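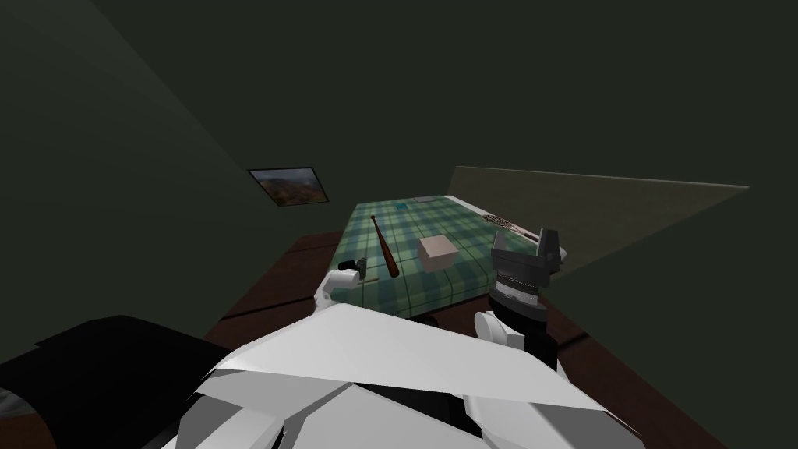 Posted by Senda Lopes, Vemine site notes, 6/19/22

How to prepare a radiation self-assessment for a small workplace

Choose one task first, for example changing a sealed source in a level gauge. Write down each step the worker does, where he stands and how long he stays there.

Next, take the dose records for this task and put them beside the steps. At Litidwood we began in February with 2 tasks, and it was enough work for us.
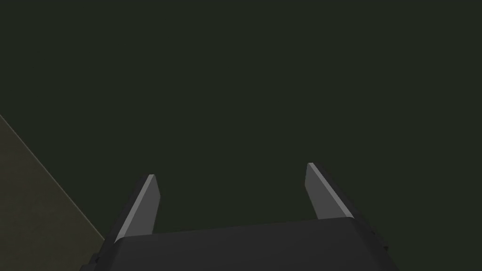 Simulated view with gripper

Now walk through the task with the people who do it. Ask which step is slow and which tool is hard to reach. Do not correct them during the walk – only write.

For each step, note if time, distance or shielding can be improved. Give every action a name and a date. Keep the form short, 2 pages at most.

Before the inspector comes, check that the survey meter has a valid calibration certificate. Put a copy in the same folder as the form, and repeat the assessment when the task changes.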